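Flatville Community Help - Computers and Repairs

Which way round does a Xeon processor go in the socket?

Posted by Menon

I have been given an Intel Xeon E5 v3 for a desktop tower and wish to fit it correctly. The markings on the metal lid are legible, and there is a small dark dot near one corner.
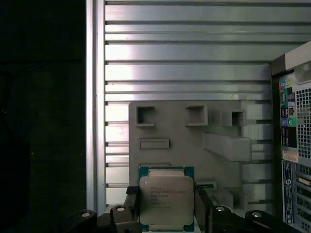
I should be grateful to know whether the dot matters, and how the case should be placed for the work.

Anil Nair

The dot marks pin one and must be matched to the corresponding mark on the socket. Before starting, please shut down the computer, disconnect the mains lead and remove the side panel. The tower should be laid on its side - never worked on upright. 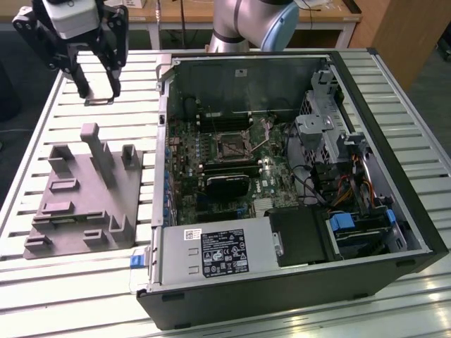
Fitting the processor

Release the lever and raise the retention frame. Hold the processor by its edges only. With the case flat, the socket is easily reached between the memory slots.

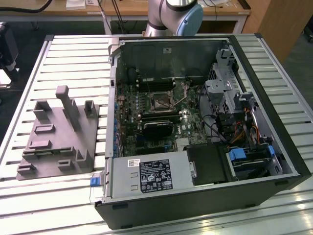
Lower the processor straight down, without sliding it, and close the frame before securing the lever. Any loose cable should be kept clear of the socket. Allow 30 minutes for the whole task.

Nusby

Agreed. Check that the board supports v3 first. Mine did not.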